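Two-arm cleanup rig drops the dustpan halfway through a scoop
Posted November 27, 2022 by Lenni Lindqvist

I've been building a tabletop cleanup setup in our shared workshop, two arms on one long bench, and I'm stuck on what feels like the dumbest part. The right arm picks up the dustpan fine. It sets the scoop down on the table fine. Then as soon as it pushes toward a chunk of sponge, the handle slowly twists in the fingers and the lip comes up off the paper. By the time it gets to the crumbly stuff, the pan is riding right over it.

I have the gripper holding the very top of the handle, which gives me the most reach. Brown paper over the bench, bagged bins at either side, a few sponge pieces and some lumpy bits to collect. The left arm stays parked until I get this half working. Grip force is set to 2000 in the controller (no idea what the units are, the Skallis manual just calls it "effort"). 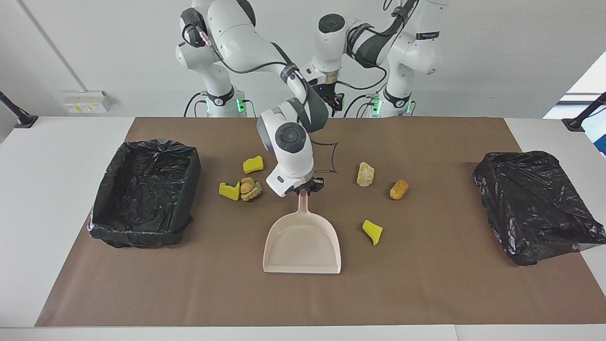
Mokatura wrote back first and said to forget grip force completely, it's all leverage - a long skinny handle held at the end will twist no matter how hard you squeeze. I'd half suspected that but didn't want to give up the reach! Anyway, has anyone fixed this without buying a new gripper?

Hirano
Yeah, it's leverage. Grab lower, maybe a third of the way down. You lose some reach but you can get it back by starting the push closer in. Also wrap the handle in something grippy. I used bike inner tube on mine, cut open and glued on, and the twisting pretty much stopped. Check that your push is level too. Mine was climbing a tiny bit across the stroke and I blamed the fingers for weeks.

Climitz
turn the effort up. mine is on 2249 and never slips

Comments

Lenni Lindqvist: Tried the inner tube and a lower grip tonight. Much better on sponge, still rides over the small crumbs sometimes. Leaving effort alone for now, I don't want to crack the handle.

Hirano: For crumbs try slowing the last bit of the push way down.

Mokatura: Or tape the paper flat. A wrinkle will lift the lip every time.

Last updated in December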